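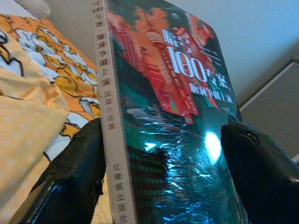
Should you leave the shrink-wrap on a paperback you mean to keep?

For a few weeks, fine; for years, I wouldn't. The film books are sold in is there to get them through the shop with clean covers. It was never meant as storage, whatever people selling "still sealed" copies would like you to think.

I've heard the arguments. It keeps dust off, and so it does. It keeps damp out, which I doubt, as a lot of this film has small vent holes or a seam that gives at one corner. And some of it goes on tightening. Carmela Campos kept a box of sealed paperbacks in her loft from October until the following summer and several came down with their covers bowed. The unwrapped ones in the same box were flat. One box proves very little, I know, but it was enough for me.

Getting it off

Don't use a craft knife. Every tips page says "carefully" and every second-hand shop has a cover with a neat slice down it. Pinch the loose film at the top of the page edges, well away from the spine, and tear. If it's too tight to pinch, rub it with the blunt end of a teaspoon handle until it splits.

Peel price stickers off with the film while they're still stuck to it. Florence Nguyen swears by a hairdryer for the ones on the cover itself. I tried it on 4 books and spoiled the shine on 2, so make of that what you will.

Putting them away

Stand paperbacks upright, snug enough that they don't lean, loose enough that you can pull one out without dragging its neighbours. A leaning book gets a twisted spine. If the shelf isn't full, use a bookend, or lay a few flat.

Skip the silica sachets and the scented cedar blocks. I bought the Plonetti ones and my books smelt of wardrobe. An inside wall, away from the radiator and out of the sun, does more and costs nothing.

If you really must keep something covered, get a loose polyester sleeve, open at one end. And wipe the shelf first.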